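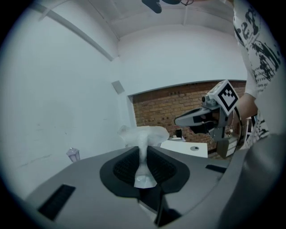 A tissue held upright in one of the hand-held grippers, upstairs at Skurwood

We'd been promised tea first, but Lleucu Landeg was already at work when the eight of us came up the stairs, so tea had to wait (and I can't say I minded!). Skurwood have the top floor of the old building at Skelthorpe, all white walls and sloping ceiling, with a lovely bit of red-brown brick through the opening at the far end.

What I'd come for was the upkeep, having nursed a Pluvden press through a good many winters myself, and Lleucu was very generous about it. The black finger pads get the most attention. She wipes the textured face every morning, checks that the pad sits square, and then tries it on a tissue, which she says tells her more than a block of wood ever would. A worn pad lets the paper slide, and one set too tight tears it. The lens on top gets a dry cloth and nothing else, and the square marker block above it is checked for scratches and for any wobble. She also runs a thumb along the cable, slowly, feeling for kinks.

Everything goes in a notebook. Pad number 109 had just been written in when Abena Nartey called us through, and I was still asking about screws. Tea was at half past three, with Beverley Kershaw's ginger cake, and we caught the 306 home.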